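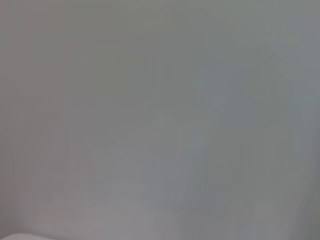
Back room at Edley, finally getting somewhere with it. Whole room going grey, walls first, then the old shelves, then whatever paint is left goes on the inside of the cupboard. Everyone says grey is the easy choice and it isn't. Look how many you get in one go: pinkish down the left, a cooler greeny blue up towards the top right, then the pale lavender patch low down. I want the middle of all that. Soft, plain, a tiny bit of khaki in it if the shop can manage it.

Quick page this, writing it between coats. Will tidy up the spelling later, probably.

The colour
Tried three testers so far. Clarnaleck was first and went up lovely but came out blue by teatime, proper blue, like a school corridor. Iltetti was warmer, too warm for me, went mauve next to the curtains. Kusuma is the one. Bit dull in the tin. On the chimney breast it settles down and stays grey whatever the lamp is doing. Ordered five litres and hoping thats enough.

Walls
Filled the cracks by the window and the hole where the old bracket came out. The hole took two goes, sank overnight the first time. Sanded, wiped down with a damp cloth, left till morning. The long wall drank the first coat. Second coat much better, still a bit patchy behind the door, and the door is nearly always open so it can wait.

Ceiling
Leaving it white. Had a look at doing it grey as well and lost my nerve. It wants a wash more than a paint anyway. Sugar soap and a long mop, arms ached for two days.

Shelves
The big job. Old varnish, thick as toffee in the corners. Scraper for the flat bits, wire wool for the edges, then worked down through the papers to 800 for the front lips where hands go. Primer next. They'll be the same grey as the walls, I like it when shelves dissapear and you just see the books.

Cupboard
Emptied on to the bed in the other room. Two carrier bags for the charity shop, one box of cables I can't throw out, a travel iron I thought I'd lost. Hinges need oil. Inside gets whatever is left of the Kusuma, one coat, no fuss.

Floor
Dust sheets down, taped at the skirting. Found a drip under the radiator regardless. Came off with a butter knife. The rug is rolled up in the hall and I have tripped over it every single morning.

Money
£274 so far, with the paint, primer, filler, rollers, tape and the long mop. The second roller was a mistake, get the decent one first, the cheap one left fluff all over the long wall and I had to pick it off with tweezers.

Still to do
Skirting. Window frame, inside only. Second coat behind the door. Lampshade, want a plain cream one, nothing with a pattern. Put the books back in some sort of order, cookery together at least.

Shelves should go back up in October if the primer behaves. More on here when they do.

Last updated Tuesday, September 26, 2023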